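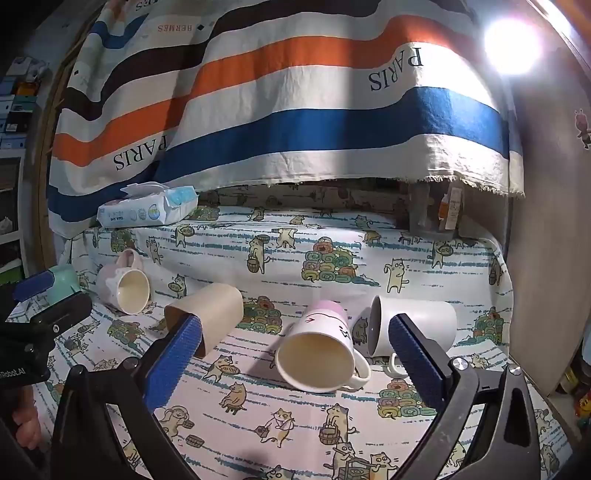

Striped cloth with a frayed hem, hung over a cat-print covering.

Payment terms and the small exporter: Ute Ackermann on trade credit

Published June 24, 2023

Small exporters in the Plistcombe area are lending more to their customers than they borrow from their banks, according to a working paper by Ute Ackermann of the research firm Lindemann. The paper follows 1,085 firms over four financial years and treats unpaid invoices as a form of credit, with a cost that can be estimated.

"The accounts show a line called trade debtors and most readers pass over it," Ackermann says. "For a firm with a dozen staff it is usually the largest asset after the building, and it earns no interest."

Her method is simple to state. Each firm's debtor balance is converted into days of sales, the agreed payment term is subtracted, and the remainder is priced at the rate the firm pays on its overdraft. Where a firm has no overdraft, the paper uses the median rate for its size band. Ackermann accepts that this last step is weak. Firms without an overdraft may have been refused one, in which case the true cost of funds is higher than the median and the paper understates it.

The standard term in the sample is 30 days. Of the firms studied, 268 were paid within it on average. The rest waited longer, and the delay was greater on export invoices than on domestic ones in every year covered.

Asked whether exchange rates explain the difference, she says they account for a small part. A buyer whose currency is falling has a reason to pay early if the invoice is in sterling, and a reason to wait if it is rising. "We see that effect and it has the right sign. It moves the average by two or three days. The gap we are trying to explain is much wider."

She gives more weight to the size of the buyer. When a supplier depends on one customer for over half its turnover, the agreed term tends to lengthen at each renewal, and the actual delay lengthens with it. Prices in those contracts did not rise to compensate. In Hutby, where several suppliers sell to the same two wholesalers, the pattern was stronger than elsewhere.

The paper looks at three remedies: statutory interest, invoice finance and credit insurance. Statutory interest is available already on many domestic debts, but few firms in the sample had ever charged it. Invoice finance was used more often, mainly by firms with steady monthly sales. Ackermann's estimates suggest that it costs more than an overdraft for the smallest users once minimum fees are included.

"A fee of £300 a month is nothing on a large ledger," she says. "On a ledger of twenty invoices it can remove the margin on two or three of them."
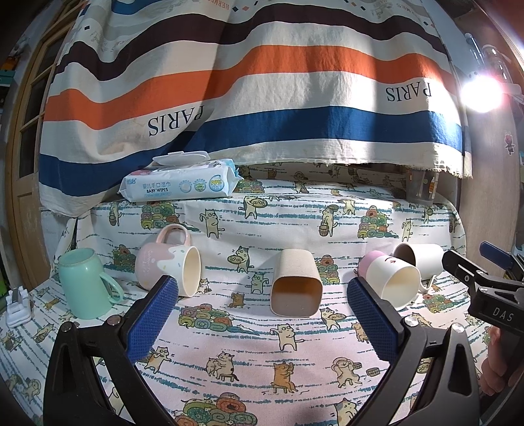
Efua Agyeman takes a different view of the fees, arguing that they also pay for credit checks and collection, work a small firm would otherwise have to do itself, and that comparing them with a bare overdraft rate is misleading. Ackermann agrees that the comparison is incomplete. Collection time was not recorded in the accounts, and the survey question on it was answered too seldom to be used.

A second round of data collection begins in January, with firms in Collden added to the sample. It will ask for hours spent chasing payment and for the currency of each export invoice. Ackermann does not expect the ranking of causes to change, though she says the overdraft estimates will probably be revised upwards.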